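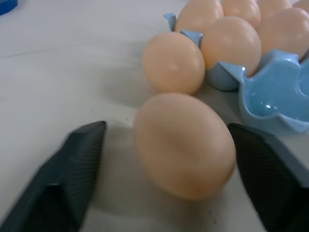
When does the Stelinach recount start? At nine tomorrow morning, in the county building, second floor.

I had that confirmed by the clerk's office a little before noon, after two wrong answers from other people. The margin is 18 votes out of the whole district, and the Ploker campaign filed its request an hour before the deadline. The filing is short. It asks for all paper ballots to be counted by hand and for the 148 provisional ballots to be looked at again, one at a time. The clerk agreed to the first part and sent the second part to the judge.

Spent most of the morning on the phone. The Ngô office would not say anything beyond the written statement, which says they trust the count. I asked if that meant the first count or the next one and was told to read the statement. Called the Ploker people after that. They talked for half an hour and I used one sentence.

Quang Châu came by my desk at two with the precinct sheets. He had marked the ones where the machine total and the sign-in book don't match. Most are off by one or two. The Deta precinct is off by more than that, and 508 people signed in there, so it will get the attention tomorrow whatever we write. He thinks it is a page in the book that was skipped and then filled in later. I think so too, but neither of us can print that yet. He is going to call the precinct chair again tonight.

Went over to the courthouse at three. The hearing on the provisional ballots lasted twenty minutes. The judge asked both lawyers the same thing, whether the voters had been told their ballots were set aside, and both said they would have to check. She gave them until the end of tomorrow. That means the hand count could be finished before anyone knows if those ballots are in or out. I put that in the third paragraph and the desk moved it up to the second, fair enough.

There were more people in the hall than in the courtroom. A man from the Deta side of the district told me he had voted in every election since he moved there and had never been asked for a second form until this one. I took his number. He may be one of the 148, he wasn't sure.

Filed at six. They cut it from 900 words to 700 and took out the history of the last recount, which I liked but can't defend. The headline has the margin right. I checked the district map before I left, and it's still wrong on the site, with the old line along the river. Sent a note.

The clerk says 222 people have asked for observer passes and the room holds far fewer. Passes go out at eight. Press goes in by the side door and has to stay behind the rail.

Pens, charger, lunch. Quang will take the afternoon if it runs long. Set the alarm for six.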